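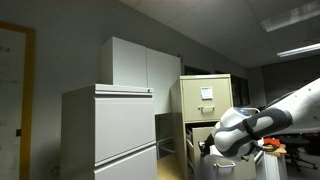

Fig. 2. Vertical cabinet with the second drawer open and the top drawer closed. Label holder at top center, bar handle just beneath it.

Section 4: Loading and Labeling Your Sevel Vertical File

You have assembled the cabinet, found the leftover screw, and decided not to think about it. Please think about it. If it is the long one, it belongs to the rear anti-tip bracket, and you should go back to Section 3 before putting so much as a takeout menu in a drawer.

CAUTION: Open one drawer at a time. A full drawer pulled all the way out is a weight on the end of a lever, and two of them are a cabinet on its way to meet you.

4.1 Before you start

Stand the cabinet on a level floor with its back to the wall. Leave enough room in front for a drawer to open fully and for a person to stand there regretting their filing system. If a wide lateral file sits nearby, open both units once, separately, to check that the drawers clear each other. Drawers do not negotiate.

4.2 Hanging the folders

1. Start with the bottom drawer. Everyone wants to start with the top one. Start with the bottom.
2. Pull the drawer by its handle until it stops.
3. Check that the hanging-file rails are seated along both sides. A loose rail will hold up fine until the tax folders go in.
4. Hook each folder over both rails. A folder hooked over one rail is a hammock.
5. Fill from the back toward the front, and leave a hand's width free. You will need that space to get anything out again.
6. Close the drawer before you open the next one up.

Note: Each drawer takes 20 hanging folders comfortably. It will take more if you lean on it, but then you own a very expensive box.

4.3 Labeling

1. Slide the old card out of the metal holder. A fingernail works, and so does the corner of another card.
2. Write the new label before you put it in. Use a word that a coworker would guess. "Misc." is a confession.
3. Slide the card in from the side until it sits flat.

Spare cards come in packs of 400, a lifetime supply for anyone who labels things and several lifetimes for everyone else.

4.4 If a drawer sticks

Take out the front few folders and look for a tab caught on the drawer above. If the tabs are clear, check the floor with a level. Do not spray cooking oil on the slides. We have had the calls.

Revised October 17, 2022

Comments

filingbynature
Started at the top drawer. Went back and started at the bottom drawer. Fine.

deskmoose
Do the Vustia rails fit this one? I have a bag of them left over from the old cabinet.

papercut_annie
@deskmoose Mine were a hair too long. Ended up ordering the Sevel ones.

oldledger
The leftover screw was the long one. Thanks, I guess.

Related guides

Sevel Vertical File: Section 3, Anti-Tip Bracket
Skistard Lateral File: Replacing the Lock
Tatlı Two-Door Storage Cabinet: Leveling the Doors
Vustia Hanging Rails: Size Chart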